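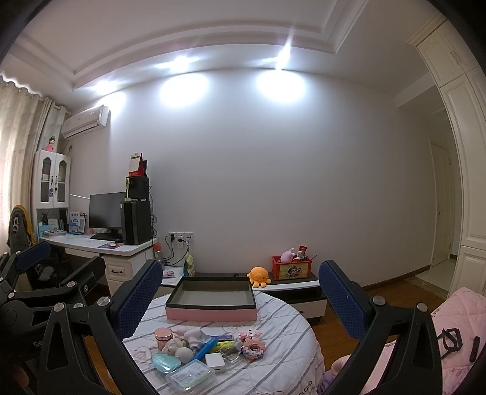 *Tabletop sorting setup, box tray at the center with small household items in front of it.*

# Grulenier FAQ: learning pick-and-place from hand-held gripper recordings

Last updated 25 Jun 2026. Applies to the second release of the data and the Nalleo policy trained on it.

### What question does the work address?

Whether a policy trained only on hand-held recordings made in homes can be run on a fixed arm without any teleoperated data from that arm. Earlier Grulenier results used a mix of both sources, and the two effects could not be separated.

### How much data was used?

The training set has 400 demonstrations from 12 homes. A further 200 demonstrations are held out. No home appears in both sets.

### What does the policy predict?

A short sequence of relative gripper poses plus jaw width. Poses are expressed in the gripper's own coordinates at the time of prediction, so no room-level calibration is needed. The first part of each sequence is executed and the rest is discarded.

### Why keep the background in the input?

We tried cropping to the area between the jaws. Success on the held-out homes dropped, mostly in the approach phase. Furniture and room edges seem to help the policy estimate its own motion, but we have not tested this separately.

### How is motion blur handled?
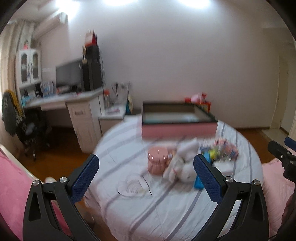 Blurred frames stay in the training set. The first release filtered them with a sharpness threshold, and this removed most of the fast lateral moves, leaving the policy slow and hesitant between grasps. Blur also affects object classes unevenly. The white plush rabbit on the striped sheet has lost most of its surface detail, while the jaws at the same moment remain easy to locate. We therefore take jaw width from the pads and do not require object labels on individual frames. Pose tracking is a separate matter – a demonstration is dropped if tracking is lost at any point.

### What is the main result?

On the Vasilakis benchmark, the policy completed 57 percent of trials in homes it had not seen. A trial counts as complete only if the item is released inside the target container and stays there. Partial credit is not given.

### Where does it fail?

Transparent items and thin flat items account for most failed grasps. Soft toys are usually grasped but are sometimes released early.

### Can I use a different gripper?

Yes, if it has two parallel-closing pads and a similar opening range. Prorora, our conversion tool, rescales jaw width. It does not correct for a different camera position.

### When is the next release?

November. It will add two-handed demonstrations – the file format will not change.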